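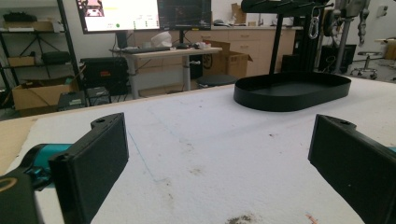
How a Pipe Organ Makes Its Sound

A pipe organ is played with keys, like a piano, but nothing inside it hits a string. It is a wind instrument. Every note comes from air moving through a pipe.

Where the wind comes from

Long ago, helpers pumped big leather bags called bellows by hand or by foot. Today most organs have an electric fan called a blower. The blower pushes air into a box, and a weight or springs on the box keep the pressure steady. If the pressure changed, the notes would wobble.

What happens when you press a key

Each key is joined to a small valve under a pipe. Press the key and the valve opens. Air goes in and the pipe sounds until you let go. A piano note fades away, but an organ note stays just as loud for as long as the key is down.

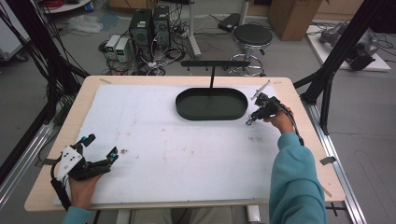

Long pipes and short pipes

Long pipes make low notes and short pipes make high ones. The organ in the town hall at Nunberg has 829 pipes. The shortest is no longer than a pencil. The longest is taller than two grown-ups — you can feel its note in the floor.

What the stops do

The knobs beside the keys are called stops. Pulling one out turns on a whole row of pipes with its own sound. One row may sound like flutes and another like trumpets. The words "pull out all the stops" come from here.

Playing with your feet

Most organs also have a row of long wooden pedals, played with the toes and heels. They usually play the lowest notes. Many organists wear special shoes with thin soles so they can feel each pedal.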